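Finished our trial of the Kollerano bin picking kit from Rudcombe. A few people asked for notes, so I'm putting them in a thread.

Background: we do small contract jobs, mostly sorting and loading parts. We already own the arm. The kit is the software, the calibration parts, a tool mount and a cable guide set. You supply the robot, the bin and the table.

Rudcombe lends it out for 3 weeks before you have to decide. You pay shipping both ways. The loaner is the same as the one they sell, minus the printed manual. Ask for the PDF before it ships. We lost most of a Saturday waiting for ours.

Setup. The calibration took me an afternoon the first time and under an hour the second time. The first one went wrong because I skipped tightening the bin down. If the bin shifts even a little, everything you taught it is off. Clamp it to something solid before you start.

The bin walls are the part the sales page doesn't cover well. You enter the inside size and the software keeps the tool away from the sides. The default margin is very wide, so it refuses anything near a wall. We brought it down one step at a time and stopped when Seul-gi Pyo got nervous.

Results on our own parts, small blocks, one type at a time: 1,453 pick attempts logged, 17 misses. Most of the misses were parts lying right in a corner. I'm fine with that number. A person still has to come by and move the corner ones.

Mixed parts were worse. I didn't log those properly so I won't give a figure. If mixed bins are your main work, get Rudcombe to run your parts before you sign anything. They offered us that and we should have said yes.

Shiny floors in the bin gave it trouble. A bare metal base that has picked up scratches throws enough glare to produce false parts, and the arm goes down for nothing. A matte liner helps. The kit doesn't include one.

Cable routing. The guide set is decent and the instructions are poor. Leave a generous loop at the wrist, then move every joint through its full range by hand mode before you tie anything off. We redid ours 2 times. The ties that come with it are short, so buy longer ones.

Support was good. I emailed late in the evening and had a useful answer by morning, from someone who had clearly read my log file. The phone line is only for paid customers.

We also looked at the Geum kit. The interface is nicer and the wall settings make more sense out of the box. It wanted a newer controller than ours though, and that ended it for us. If your arm is recent, I'd try both.

Price: they quote per site, so mine won't help you. The yearly license is separate from the hardware. Check that line on the quote - it was on the second page of ours.

We're keeping it. It goes on the Koscombe job in September, single part type, day shift only to begin with. Still working on the corner picks until then.
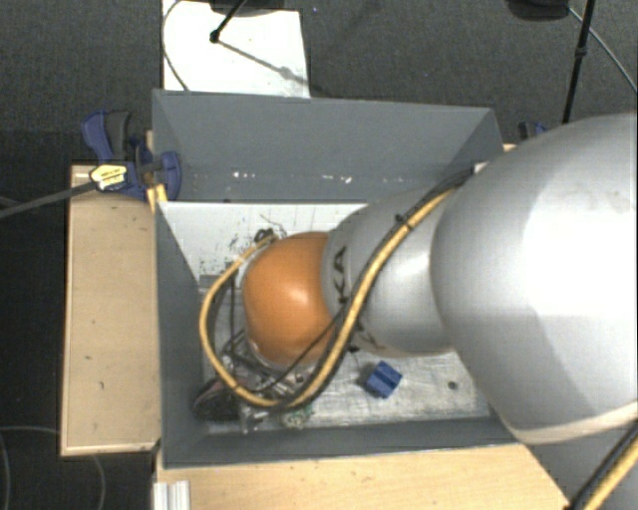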